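# Wanted: steady hands for suturing by remote control

The Trolard project is looking for people who like sewing, knots, fiddly repairs or surgery to come and teach a robot how to stitch. You sit at the console, you drive two instruments with your own hands, and every movement you make is recorded so that our software can learn from it. It's absorbing work - most of us lose track of the clock!

We already have 1727 recorded stitches from our own team, and we badly want other people's habits in the mix. Surgical trainees and theatre nurses are very welcome, and so are people who have never held a needle driver. Slow, careful beginners are just as useful to us as quick experts.

**What you'll do**

- Learn the console with Karabo Le Roux, at your own pace
- Place interrupted stitches on a practice tissue pad: pick up the needle, pass it through, tie, trim
- Redo any stitch you aren't happy with (we keep the fumbles too, they teach the software a lot)
- Tell us what felt awkward

**What you'll need**

- To be 18 or over, with normal or corrected eyesight
- To be free for 4 sessions in February, each 51 minutes long with a break in the middle
- To be comfortable looking at fake wounds with red on them

Left-handers, please do apply. We only have two so far.

Sessions are at the Naidoo building, second floor, mornings or after 4 pm. We pay travel and an hourly rate, and Shahab Farahani will send you the details with the consent form. You can stop at any point and ask for your recordings to be deleted.

To apply, write a few lines to Dumisani Mkhize at the Trolard desk, saying when you're free and what you do with your hands, at work or at home. Knitters, we're looking at you - Jouko Oksanen ties flies for fishing and his knots are lovely.

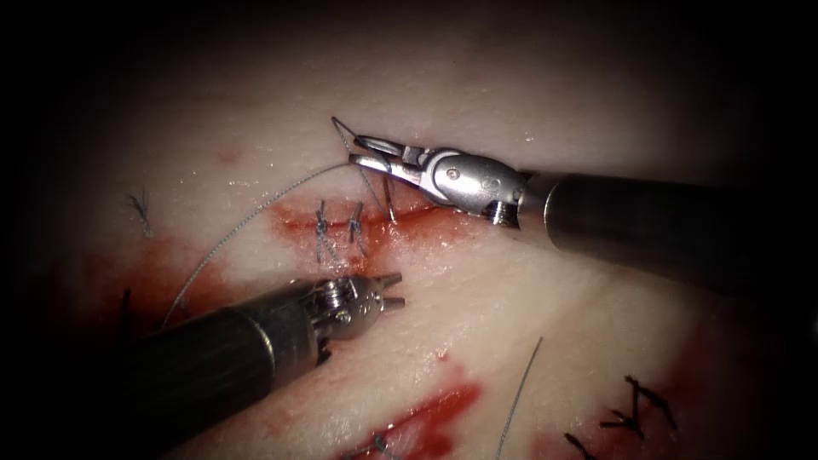
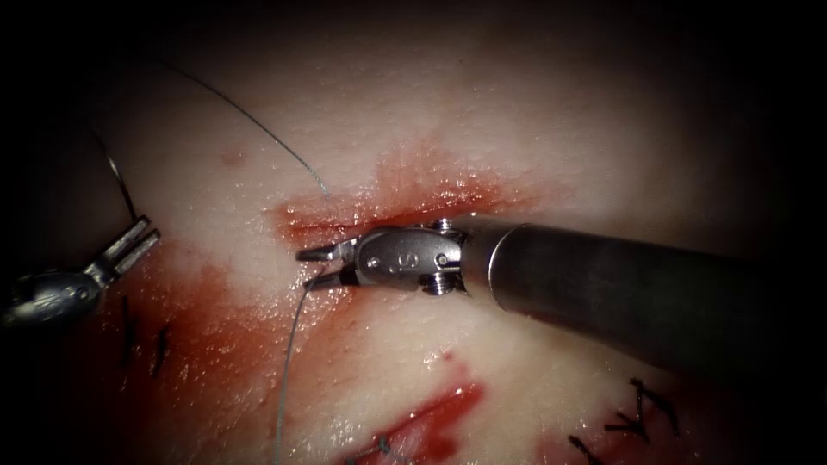

*Stitching on the practice pad, two instruments at work.*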